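Tapsell app cashback: is anyone getting paid?

Started by mallee_root, 2023-01-22

mallee_root
Signed up for the Tapsell grocery cashback thing after seeing it plastered over every deals page. The pitch is you scan your receipt, pick your offers, and the money lands in your account once you hit the minimum. I've scanned 46 receipts. My balance says "pending" and has said "pending" since before Christmas. Has anyone here had real money out of it?

kerbside_kev
Yes, once. Eight dollars. Took ages and I had to email them twice.

mallee_root
Eight dollars off how many receipts though?

kerbside_kev
Didn't keep track. Enough that my wife started asking why the glovebox was full of them.

Zhiqiang Tang
I've used it since May and it works fine for me. You have to activate the offer BEFORE you shop, not after. Most people complaining have skipped that step and the receipt gets scanned for nothing. Read the terms.

mallee_root
I activated first. Every time. I've got screenshots. The Nasanero laundry liquid offer was activated, bought, scanned, and then "product not recognised". It's printed on the receipt in full.

pennywise_dot
The laundry one is notorious. It only counts on the two litre bottle and the offer picture shows the one litre. I don't believe that's a mistake.

Zhiqiang Tang
It says the size in the fine print.

pennywise_dot
In grey on slightly lighter grey, under a fold-out arrow. Come on.

Ferdinand Gruber
I'd ask a different question. What does the stuff cost before the cashback? I priced the Nasanero at three shops and the one place Tapsell pays on was dearer by more than the rebate. So you pay extra today and maybe get some of it back later. No thanks. I buy the Govumska powder when it's half price and don't scan anything.

kerbside_kev
Govumska leaves white streaks on anything dark.

Ferdinand Gruber
Use less of it. The scoop is twice what you need.

saltbush_sal
What gets me is there's never anything on there for fresh food. It's all detergent, biscuits and fizzy drink. The best I ever saw was the "fresh bonus" and that was 200 points, which looks like a lot until you find out what a point is worth. Our weekly basket is mostly this sort of thing and not one item earns a cent:
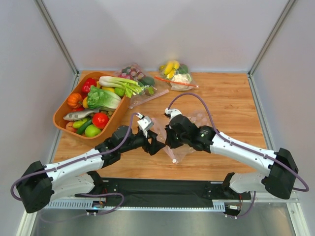 Capsicum, lettuce, a lemon and a lime. Cashback total: nil.

mallee_root
Same. The offers are paid for by the brands, and a lettuce hasn't got a marketing department.

Zhiqiang Tang
So don't use it for veg. I get my cleaning stuff and dog food through it and I'm ahead. It isn't meant to cover the whole shop.

saltbush_sal
Ahead by how much, after you count the things you wouldn't have bought?

Zhiqiang Tang
I'd have bought all of it.

saltbush_sal
Everyone says that. I said it too, and I've still got 4 boxes of Rerotau dishwasher tablets in the cupboard and no dishwasher. Gave one box to my sister.

pennywise_dot
Do you want to swap a box for some coffee pods? Serious offer.

saltbush_sal
PM me.

northside_nan
Am I the only one bothered about the receipts themselves? They've got what you buy, where, what time, and the last digits of your card. I went looking in the privacy page for who gets it and all I found was "selected partners". I'd want a fair bit more than a few dollars for that.

kerbside_kev
The supermarket already has it from your rewards card.

northside_nan
I don't have a rewards card.

kerbside_kev
Fair enough then.

mallee_root
Update for anyone following. Support wrote back and said my account was "under routine review" and to allow more time. No date given. I asked what was being reviewed and got the identical email again, same typo in it. I'm not scanning any more until something shows up.

Ferdinand Gruber
Keep the receipts you've got. If they do knock you back, put the complaint in writing with copies.

Zhiqiang Tang
For what it's worth, mine went under review as well, early on, and cleared by itself. I'd wait.

mallee_root
Good for you, but I've been waiting. Will post if I see a cent.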